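About Munside

We teach robot arms to do kitchen chores, and we get very excited when a plate ends up where it's supposed to be. Munside started with two people, Bence Szekeres and Zuzanna Czarnecka, sharing a bench and one secondhand controller. We're bigger now, but the bench is still where everybody wants to be by ten in the morning.

Our main project is called Kingi. It's a set of skills for two arms working side by side: racking dishes, hanging up mugs, opening small appliances, all the fiddly things that people do half asleep. Grenia is the software underneath it, the part that decides how hard an arm is allowed to push and when it has to give up.

The Thursday everything stopped

Anyone who visits us hears this story, so it may as well be on the website. In August, on a Thursday, one of our arms was partway through a dish run when its elbow kept bending after the stop command. It didn't go far. It went far enough to sweep a plate off the bench and shove the rack into the other arm, and Zuzanna hit the red button with the flat of her hand (she still says it was the fastest she has moved all year).

No one was hurt. We lost the plate and one gripper finger. Then we shut both arms down and went looking.

It took us 42 hours of bench time to find it, and what we found was a cable! The run along the elbow had been tied too tight, and after 3000 cycles or so of the same bend, one conductor had started to break inside the jacket. From the outside it looked perfect. Every so often the joint lost its position signal for a moment, and Grenia filled in the gap with its last good reading and carried on. The cable was a small mistake. Letting the software guess was a big one, and that one was ours.

What we do now

Grenia doesn't guess anymore. If a joint goes quiet, both arms stop and hold, and a person has to walk over and clear it. We get more stops than we used to and we're fine with that. The cables get a proper loop at the elbow, with straps that are checked by hand every week and replaced at 2000 cycles whether they look worn or not. The stop button moved too, to where you can reach it without leaning over the bench. 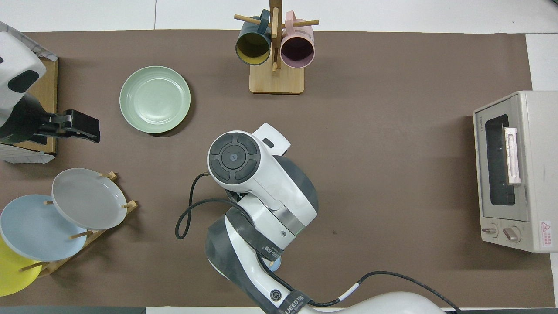
Bence wrote up the whole fault, with the logs and the embarrassing parts left in, and sent it to our friends at Virkier, who use the same style of wiring. They found a tight bend on one of their own machines within the week. That made our month! We've published every fault report since then, including the dull ones, and people write in with theirs.

Come and see us

We love visitors, students especially. Wear closed shoes, tie back long hair, and expect to be shown the stop button before you're shown anything else. If you've got a fault of your own that you can't figure out, bring the logs along and we'll put the kettle on.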